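Stusgate Simulation Support – Ticket 1000
Subject: Episodes rejected by the start-pose rule, two-arm box task
Opened by: Nahom Weldu
Assigned to: Ilgın Demirtaş
Priority: normal
Status: closed, rule text updated

Nahom Weldu, 9:10 am
The checker is throwing out episodes from the box scene with "start pose not valid." I ran 28 and 26 were rejected. Nothing in the scene file changed on my side. The only difference I know of is that I moved to the August version of the Closteck rule set. As I read the rule, both grippers have to be open and empty, above table level, and clear of the object before the first command goes out. My start pose does that. 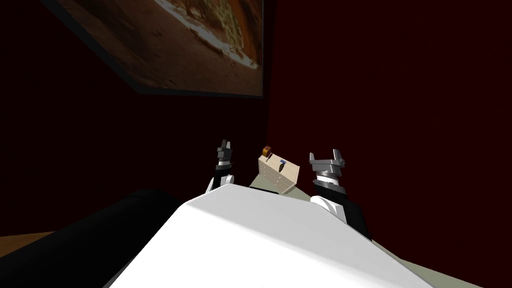
I have reloaded the scene and cleared the cache. Same result. The two episodes that passed have the same joint values in the log as the ones that failed, so I don't see how the pose can be the problem.

Ilgın Demirtaş, 10:25 am
Thanks. Please send:
– the rule set version string from the log header
– the wrist view from one rejected episode
– whether the settle step is on or off

The August version added a second part to the start-pose rule. The wrist view is now checked as well as the joint values, and it has to be saved after the settle step. Kusham asked for that after getting episodes where the two didn't agree.

Nahom Weldu, 11:02 am
Version string is the August one. Settle step is off. I turned it off in the old version to save time and forgot about it. Wrist view from a rejected episode attached. 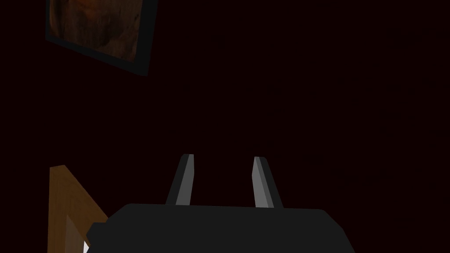

The gripper reads as fully open in the log for that same step, and contact force is zero on both fingers. I can send the full log if you need it.

Ilgın Demirtaş, 1:40 pm
No need. The fingers are fine. With the settle step off, the wrist view gets saved with a time stamp earlier than the joint values, and the checker allows a gap of 3 steps at most. The two that passed were just inside the limit.

Please do the following:
1. Turn the settle step back on in the scene config.
2. Rerun one episode and confirm the gap in the log is zero.
3. Rerun the rest. Don't edit time stamps in the old files – the Urbonaitė review treats that as altered data and will reject the whole batch.

Nahom Weldu, 3:15 pm
Settle step is on, gap is zero, all 28 passed. Old files moved to the rejected folder with the ticket number.

Ilgın Demirtaş, 3:30 pm
Good. I changed the error text to "start pose or view time not valid" and added the settle step to the rule page under required settings. Closing.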